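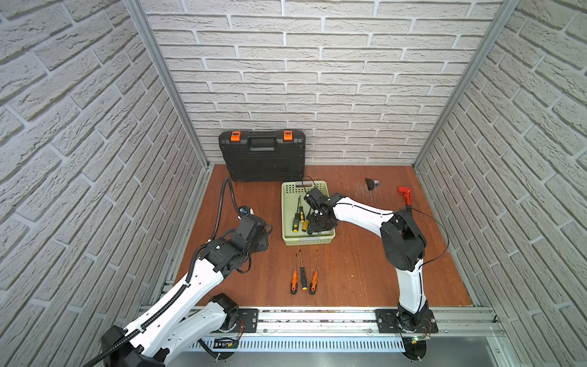
Meteorite search moves to the Hourani lake bed

May 30, 2025

The Clevutitz Meteorite Survey will begin its second season of field work on the dry lake bed at Hourani next month. The first season ended in November, when rain closed the access road and left the western strip unsearched.

Wissam Smadi, who leads the field group, said the team walked 668 acres last year and brought back two stones that are still being classified. Both have a thin dark crust and are heavier than the local rock. The larger one weighs 80 grams.

"We think they came from the same fall, but we don't have the lab work to say so," Smadi said. "The oxygen results should settle it."

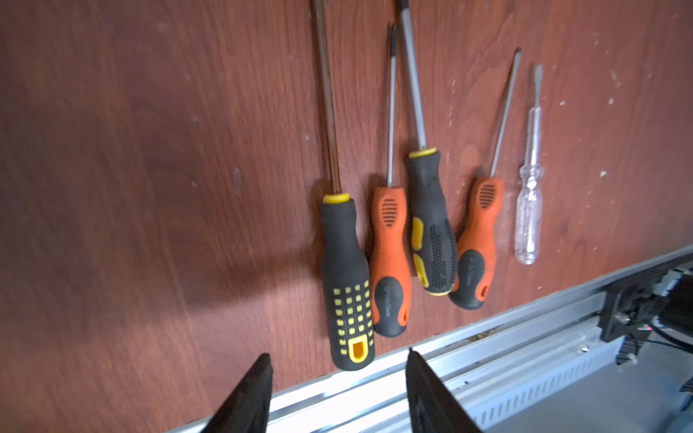

The fall itself was recorded by two sky stations, at Fikero and Flimitico. Jocelyn Dela Peña worked out the path from those recordings and drew the search area, a long oval running northeast to southwest. She has since corrected it for high-altitude winds, and the new version shifts the center toward the western strip. Any large pieces would be expected at the far end, with the small ones dropping out sooner.

Searchers will walk in lines, a few paces apart. Finds are photographed in place with a scale bar, logged by position and picked up with clean foil. Magnets are not allowed on the site, as they can erase the magnetic record in the stone. The field log from last season runs to 1,088 entries, nearly all of them ordinary basalt. 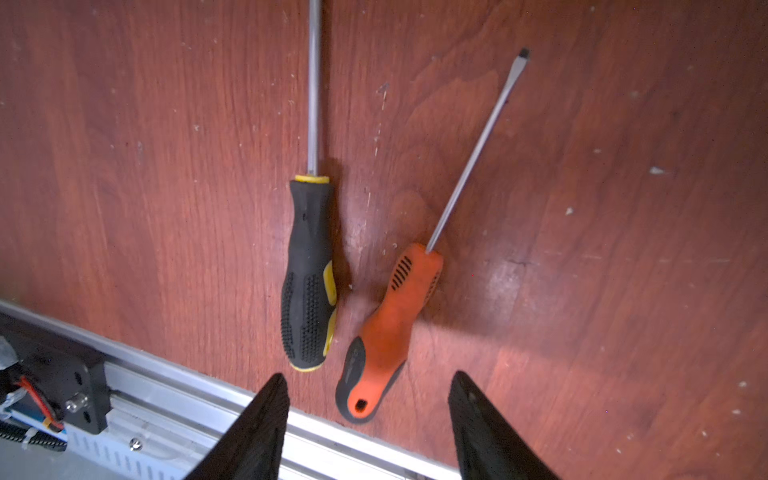 Can people who live near Hourani keep a stone they find?

That depends on who owns the land. The lake bed is public and covered by the survey's permit, so stones found there go to the collection at Clevutitz. On private land, the owner decides.

Maps of the revised search area are available from the survey office.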